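Pearce Microfibre Drying Towel, charcoal with piped edge

Home > Cloths and towels > Drying towels

In stock at our Flosesgate warehouse

The Pearce is the towel we get asked about more than any other, and after all this time it is still the one we reach for ourselves when there's a sinkful of glasses or a wet car on the drive. It's a deep charcoal grey with a good fluffy pile on both sides, finished all the way round with a lighter grey piping, and it holds far more water than you'd expect from something that folds up so small.

We brought it in to replace the old Brikix towel, which a lot of you were fond of (so were we!) but which had a stitched hem that could feel scratchy on paintwork. The piping on the Pearce is soft, it lies nicely along the edge, and it gives you something to get hold of when you're wringing the towel out over a bucket.

Sizes and packs
Hand size, 40 x 40 cm, sold in packs of 4
Large, 60 x 90 cm, sold in packs of 2
Colour: charcoal with light grey piping
Product code: Skunitz 174

Using it
Give it a wash on its own before the first go, as dark microfibre can shed a little fluff when it's new. For a car, lay the large one flat on the bonnet and draw it slowly towards you, no pressing needed. For worktops and tables we like it folded in half and then in half again, so there's always a clean side to turn to. The hand size is lovely for taps, mirrors and the insides of windows, and it does a very decent job on a muddy dog too, if he'll stand for it. 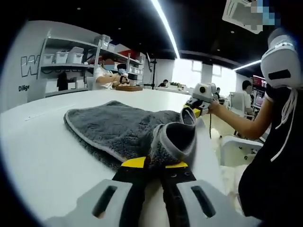

When it comes to putting them away, fold the long sides in first and then roll from the short end, and you'll find the large towels sit neatly side by side in a drawer without springing open again.

Washing
Machine wash at 40 degrees with a small amount of liquid detergent. Please leave out the fabric softener, which coats the fibres and stops them drinking up the water. Tumble dry on low or peg it out, and keep it away from cotton towels in the wash or you'll be picking bits off it all evening.

Ordering for a business
We supply garages, cafés and holiday lets, and can usually manage anything up to 2,000 towels from stock. Ask for Keegan Brunton on the trade desk, who'll happily post you a sample of each size first.

Page updated 18 Mar 2024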